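Llevo 2 semanas preguntando lo mismo en cada café de Arruda: ¿de verdad aquí todo el mundo está a favor del despliegue? La respuesta oficial, la que te sueltan en la radio y en el pleno, es que sí, que el país entero respalda mandar soldados a la frontera norte. La de los cafés tiene más matices (y más palabrotas).

Henrique Barreto, líder de la oposición, me recibe en mangas de camisa y con el teléfono vibrando sin parar. Votó a favor, como casi toda su bancada, y no se arrepiente. «Pero una cosa es apoyar a la tropa y otra firmar un cheque en blanco», me dice, y vuelve a mirar el móvil.

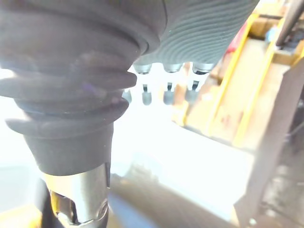

ARRUDA, 2020-02-24

Los números, eso sí, impresionan. La encuesta que todos citan se hizo a 1,963 personas y deja a los contrarios en una esquinita. Yo, que soy muy preguntona, llamé a Ohemaa Annan, la socióloga que la dirigió, y me contó que 208 colgaron al oír la palabra «frontera». ¡Esos también opinan algo, digo yo!

Mawuli Aryee tiene un hijo destinado allí desde septiembre. Apoya la misión, me repite, y luego me enseña la carta que mandó al ministerio pidiendo una fecha de regreso. Todavía no le han contestado. Barreto promete llevar el asunto al próximo pleno, y yo pienso sentarme en la tribuna a escucharlo.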